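17 Aug 2022

Limescale / glaze wear notes, carried on from the last book

Kettle tests first. Usau water still the hardest of the three, no surprise. 8 strips of tile off the kiln batch, all went in the vinegar bath overnight, took them out first thing before the bench got busy. Strip 2 has a bloom on it along the cut end, milky, doesn't wipe off. Rest look fine by eye. Need the loupe, which is in the other building again.

Weighed everything twice. Balance drifting, had to tare between each one. Started at 210 g for the reference pot and it would not settle, so let it stand with the door shut and went for tea. Better after. If it does it again tomorrow I'm swapping to the old balance and we lose a decimal place, can live with that.

Trolotness clay: too short, cracks on the bend. Tried wedging in some of the offcuts from the Prultis bag, a good handful, no measuring (sorry). Much nicer to throw but shrinkage will be anybody's guess. Made 6 small bowls from it, on the top shelf under plastic. DO NOT move them to the drying rack yet, bases are still soft.

Glaze bucket C has gone lumpy. Sieved it, 80 mesh, then again becuase I didn't trust the first go. Residue in the bottom like wet sand. Might be the frit settling, might be that somebody topped it up from the hard tap. Label says deionised only!! Label is also falling off. New label.

Had a think about what finish we're aiming at. The Bélanger people want "bathroom white", no blue in it, no cream. Easy to say. Every white looks pink or yellow depending on what's next to it and which light you stand under. Suggest we stop arguing over tile chips and compare against a finished basin each time, same light, same stone behind.

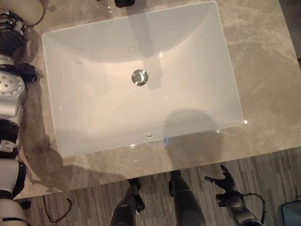

White basin in beige-grey marble top. 

Our number 3 white is flatter than I'd like. Could go up a touch on the zircon but then it crawls at the corners, we had that in the spring. Other option is a longer soak at top temperature. Costs gas. Try one small firing with the soak before touching the recipe.

Kiln log: meter read 3,018 at start, forgot to read it at the end. Cone dropped where it should. Lower shelf cooler than top again, prop it higher next time or just put the test pieces on the middle and stop fussing.

Acid test on the glazed side, lemon juice not vinegar this time: slight dulling on the Prultis mix, nothing on the plain. Repeat with fresh lemons, these were from the fridge door and had seen better days.

To do
- loupe back
- order plaster, two bags
- firing with soak, middle shelf
- ask Bélanger if they can wait till October for the second set
- bucket C, either fix it or bin it
- turn bowls over once teh bases firm up

Ran out of distilled at 4, rinsed the last strips with boiled tap. Marked those with a T on the back.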